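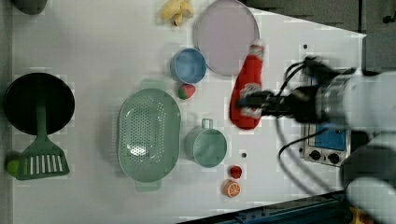 flastville_fry
Does ketchup go in the fridge or the cupboard once it's open? My mother-in-law in Porkville says cupboard.

mill_road
Fridge. Mine keeps 3 months that way.
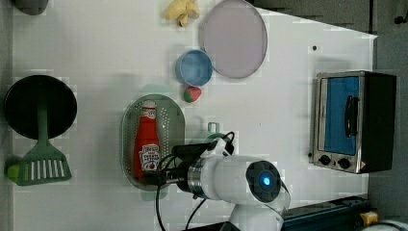
Ketchup bottle in the oval colander.

zult77
Cupboard – diners leave it out all day.
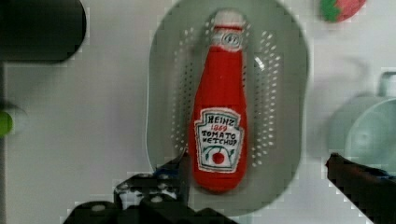 Diners also finish a bottle in a day or two. At home I go through one by February.

mill_road
So it sits out for weeks? No thanks.
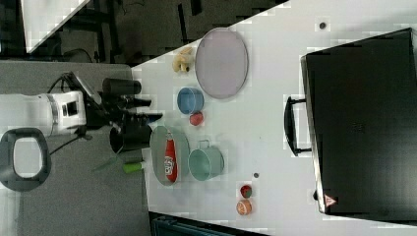

The big oval plate, on the white table.

flastville_fry
Fridge it is.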